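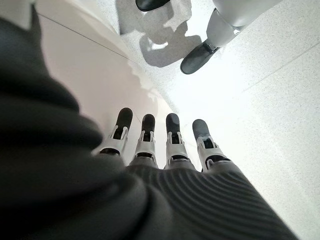
3.2 Hand and Covering

The hand was assembled in a shared workshop over 35 evenings, of which nine were spent looking for things we had put somewhere safe. Each finger is a chain of light plastic links joined by small hinges and ends in a dark, rounded pad (Figure 1). The links were printed on the workshop's Tramance, a machine that does good work when it feels respected.

Our first covering was a plain sleeve, which crept into the knuckles and stopped them with great efficiency. The ribbed version ends at the base of the fingers and leaves the hinges exposed. We lose some protection against dust – the workshop has plenty – but the fingers now close when told to, usually on the first request.

Wear was checked by running 330 open-and-close cycles per covering. The plain sleeve jammed early and often. The ribbed one reached cycle 300 before a seam opened at the wrist, and finished the run with the seam taped.

Figure 1. The Trindent hand with its ribbed covering, fingers extended. The legs and feet of a second humanoid are visible behind it.

3.3 Wrist Routing

Cables enter through the forearm, under the soft cover.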